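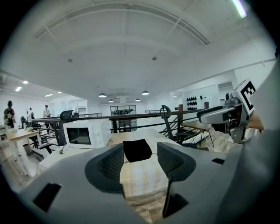
4. Setting up your first sourdough schedule

By now your Otska proofing box is unpacked, level, and plugged in, and your starter has had its first feed. This is where things get fun! Section 4 takes you from a jar of starter to a shaped loaf, using the box to hold the temperature while you get on with your day.

Read the whole section once before you mix anything. The steps are short, but a couple of them depend on settings you make the night before.

4.1 Before you start

You need:
- An active starter that doubles after a feed
- Bread flour and a little whole wheat
- Salt
- A kitchen scale that reads in grams
- A straight-sided container with a lid
- The wire rack and water tray that came with the box

Take the silica packet out of the water tray if you haven't yet. (It sticks to the underside and is very easy to miss.)

Note: If you bought the older Otska with the dial on the side, your temperature marks run from 1 to 9. Use the conversion table in Appendix B and then come back to step 1.

4.2 Setting the overnight feed

1. Press and hold MODE until the display shows FEED.

2. Use the arrows to choose 76°F. The number blinks while you're changing it and goes steady once it's saved.

3. Pour water into the tray up to the lower line. The upper line is for long rises in dry weather, and you won't want it for a jar with a lid.

4. Feed your starter one part starter, two parts flour, two parts water. Stir well, scrape down the sides, and put a rubber band around the jar at the level of the mix.

5. Set the jar on the wire rack, close the door, and press START.

Check it first thing in the morning. A ripe starter has climbed well past the rubber band, is domed or just starting to flatten on top, and smells like yogurt and green apples. I love this moment every single time.

Note: A starter that hasn't moved much may simply be young. Feed it again the same way and give it another night. If you keep yours in the fridge, expect two or three rounds before it's really lively.

Caution: Never screw the lid down tight. Gas builds up in the jar and glass can break. Rest the lid on top, or close it and back it off half a turn.

4.3 Mixing the dough

The basic loaf in this guide is the Flultmont, named for the bakery where we tested the first boxes. It's forgiving, it has great flavor, and it fits the proofing basket in the starter kit.

6. Weigh 632 g of bread flour and 59 g of whole wheat flour into a large bowl.

7. Add 470 g of water at room temperature and mix with your hand until there are no dry patches. It will look rough and shaggy. Cover and leave for 30 minutes.

8. Add 130 g of ripe starter and 14 g of salt. Squeeze everything through your fingers, then fold the dough over itself for a few minutes until it starts to feel smoother.

9. Move the dough to your straight-sided container and mark the level with tape.

Tip: Wet your hands for step 8. Flouring them just makes a thicker glove of dough.

If you want to double the recipe, bake as two loaves. Doubled, the dough comes to a little over 2,600 g, and that's too much for the standard container. The large container (part 2324) holds it comfortably.

4.4 The bulk rise

10. Press MODE until the display shows RISE, then choose 78°F.

11. Put the container in the box with the lid on loosely. Press START.

12. After 30 minutes, take it out and do one set of folds: wet your hand, lift one side of the dough, stretch it up, and fold it over. Turn the container and repeat on all four sides.

13. Do three more sets, 30 minutes apart. Close the door between sets so the box can hold its heat.

14. Leave the dough alone until it has grown by half to three-quarters. The top should be rounded, with a few bubbles, and the whole thing should wobble when you jiggle the container.

The box beeps every 30 minutes in RISE mode as a reminder for your folds. To turn the beep off, hold both arrows until you see a small bell with a line through it.

Hạnh Lò, who wrote most of the recipes in this guide, does her last fold at 11 a.m. and shapes after lunch. Your kitchen will have its own rhythm – write down your times for the first few loaves and you'll find it quickly.

Caution: Unplug the box before wiping up spills. The heating plate stays hot after the display goes dark.

4.5 Shaping and the cold rest

15. Dust the counter lightly and turn the dough out. Pull the edges into the middle to make a loose ball, flip it over, and let it rest for 20 minutes.

16. Shape it into a tight round and place it seam side up in a basket dusted with rice flour.

17. Cover the basket and put it in the fridge overnight. The box has no cooling function, so you can switch it off now and empty the tray.

If the display shows E3 at any point, the door sensor isn't closing. Push the door firmly at the top corner. If E3 comes back, order sensor kit 1309 and follow the steps in Section 7.

Baking instructions start in Section 5. Preheat your Dutch oven for a full 45 minutes – it makes such a difference to the crust!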